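Backing boards and bent tabs

2019-05-08

I've been meaning to redo the hallway since we moved to Hadville, and the hallway mostly means frames. There were more of them in the boxes than I remembered. A few came from Gladys Marulanda when she downsized, and the rest are op shop finds with somebody else's prints still in them.

My rule this time was to look at the back of every frame before deciding what goes in it. The front tells you the colour. The back tells you whether you'll be able to change the picture without swearing. Stapled ones went in the maybe pile. Anything sealed with brown paper tape I left alone, as two of those are Gladys's and the tape is older than I am.

What I like best is a plain brown board held in by small metal fasteners along the edges. You can get one open at the kitchen table, swap the print and close it again in a few minutes.

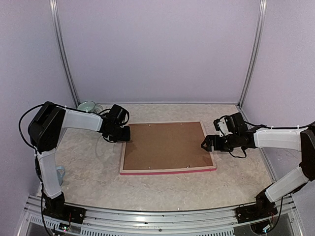

The big one with the reddish edge, face down. Four fasteners, two on each long side.

Frames this size need to lie flat on something bigger than they are — I've tried doing one on my lap and the backing slid out onto the floor. I also put an old towel under the glass ones now.

For fasteners that bend, I use a butter knife with a rounded end and lift each one only as far as it needs to go. They snap if you fold them back too many times. If they turn on a screw, loosen it half a turn and leave it in.

The print for the landing is 760 mm wide, a harbour scene by Joar Skjelbred that I bought in August and have kept rolled up ever since. It needs a mat cut. The framer on Echeverri Street does those while you wait, though I'll ring first because the hours on the door were wrong last time.

Still to do: hooks, a spirit level, and a decision about the mirror. I've got the wall marked in pencil as far as the linen cupboard.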